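Open day at the Clirkov hall

The handling group opened its Clirkov hall to members in October 2021, the first such visit since the move from Haltemar. Places were limited to 30 and the list was full by the end of August.

Alžběta Vrabec gave the morning talk, on how hand-held grippers are used to record handling tasks for later use on an arm. Most of it dealt with finger wear and with keeping the two hands matched in time. Her present set holds 88 recordings, 16 of them rejected for lost tracking - mostly when a marker turned away from the lens.

The demonstration followed after the break. Visitors could try the grippers for themselves, and several found that the closing force took some getting used to. Copies of the setup notes are held at the Omeo desk.

A pair of grippers at work, with the square marker on its panel beside the small camera module: 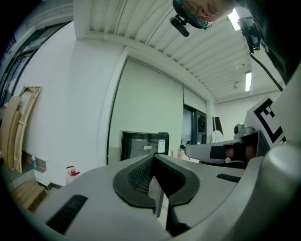
Vojtěch Jelínek wrote afterwards that he would have liked more on calibration - in particular, how often the marker position is checked against the fingers, and whether a knock means starting again. He also asked for the slides, which will go out with the next issue.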